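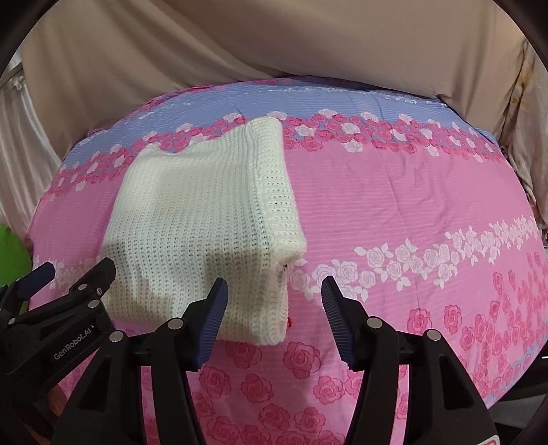

Folded knit garment and hand-held gripper, bedspread setting.

Handheld demonstrations and folding success: how should the figures be read?
Posted by Ildikó Vörös, July
3 comments · 2 shares

Our group at Myklebust is reviewing the Rarnivico folding study. It reports 287 successful folds in 500 trials for the policy trained on plain surfaces, and a better result for the one trained on patterned bedding. Both used 500 demonstrations. May the difference be attributed to the background alone?

Lộc Ngô
It may not, on the evidence given. The patterned set was recorded in 15 homes and the plain set in a single laboratory, so garments, lighting and operators also varied. I would request the results for each home and a comparison using the same garments on both surfaces. Please also confirm whether a partial fold was scored as a success.

Iltell
We had the same problem with towels. More homes helped.

Sunodwood
See the appendix, second table.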